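In praise of fruit left out where you can see it

My grandmother kept her fruit on the sideboard, next to the telephone, and you could not ring anybody in that house without eating a plum. I thought about this a lot last May, when I moved into the flat on Ravemholm and found that the kitchen had been built by someone who believed everything should live behind a door. There was a drawer for bread. There was a pull-out rack for onions, very smooth, with a little brake on it so that it never banged. And in the fridge there was a deep plastic box at the bottom with a slider for humidity, and for my first few weeks I put all my fruit in there like a good tenant and then forgot about it completely.

I threw away so much. Peaches with fur on them, a bag of satsumas that had welded themselves into one satsuma, a melon I would rather not discuss. I'm not a wasteful person! I just don't think about things I can't see, and I suspect most people are the same.

So I'd like to make the case for the plate. A plain plate on the table, with whatever you have bought on it, in full view of everybody who walks past.

I say plate and I mean plate. I have nothing against bowls as such, and I own a beautiful one, but a fruit bowl is deep, and deep is where the trouble starts. You put in apples, then bananas on top of the apples, then three lemons because lemons look nice, and by the end of the week there is a layer at the bottom that hasn't seen daylight and a sticky ring that needs scrubbing. On a plate you get one layer. Every piece of fruit is on top. If one of them is going soft you know about it at breakfast, and you eat it at breakfast, and that's the end of it.

A plate also stops you buying too much, which I didn't expect and have come to love. When it's full it's full. I used to come home from the market with enough for a hotel. Now I buy two or three of something good and they get the whole stage to themselves, and when they've gone I go back and buy something else. My friend Huệ Trịnh, whose opinion on fruit I would take over anyone's, has shopped this way all her life and was rather puzzled that I needed to have a theory about it.

It was Huệ who sorted me out on mangoes. I had been putting them straight in the fridge, hard as cricket balls, and then complaining in the winter that mangoes in this country taste of nothing. She was quite stern about it. A hard mango wants to sit in the room until it gives a bit when you press it, and it wants you to pick it up once a day and smell it at the stalk end. Once it's ripe, fine, put it in the fridge if you must. Before that you are only stopping it doing the one thing you need it to do. The same goes for pears, and avocados, and most peaches, and kiwis (which will wait for ages and then be ready at some moment while you're out).

The colour won't tell you, by the way. Some sorts stay green all the way through and are perfect inside, and some go a glorious orange when they could still break a window. Press gently, near the stalk. Smell. Wait another day. I have become one of those people who strokes the shopping, and I recommend it.

Now, the objections. Fruit flies, yes. They come in August and I won't pretend otherwise. I have a saucer of vinegar with a drop of washing-up liquid in it, I rinse everything when I bring it in, and I don't leave cut fruit out, and between those three it's bearable. Berries are the other honest exception - strawberries and raspberries go off if you so much as look at them, so they live in the fridge and I put them at eye level, at the front, where the milk used to be. Grapes too. And anyone with a south-facing table should move the plate out of the sun in the afternoon or they will be making jam.

Then there is the tidiness objection, and this is the one I really want to argue with. A while ago I read one of those long articles about clearing your worktops, 29 steps if I remember rightly, and fruit was on the list of things to put away, along with the toaster and the post. The post I'll give them. But a kitchen table with no food on it at all makes me feel that I've arrived somewhere on the wrong day. I want to come in at four o'clock, hungry and in a bad temper, and have something offered to me without my having to open anything. Children are just the same. My sister put a plate of pears on the low table in her hall and her boys, who had refused pears on principle for years, ate the lot before bath time.

You don't need anything special for it. I use a shallow plate with a bit of a lip, so that nothing rolls off when somebody bumps the table, and pale, so that the colour of the fruit does the decorating. Leave some space between things if they bruise easily. Turn them over when you pass. Keep bananas apart from the others unless you want everything to ripen at a gallop, in which case put one right in the middle and stand back.

And put it where you already go. Mine is on the corner of the kitchen table nearest the kettle, so I'm standing over it several times a day with nothing to do but wait for the water. I've eaten more fruit this year than in the previous five, with no plan and no app and no resolution, purely from standing there.
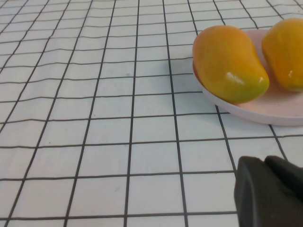 Huệ says the next thing I need to learn is how to cut a mango without losing half of it down my sleeve. She does the two cheeks either side of the stone, scores them, turns them inside out and hands them round, and then she eats what's left off the stone herself, over the sink, and won't share that bit with anyone. I'm still at the sleeve stage, but I'm getting plenty of practice.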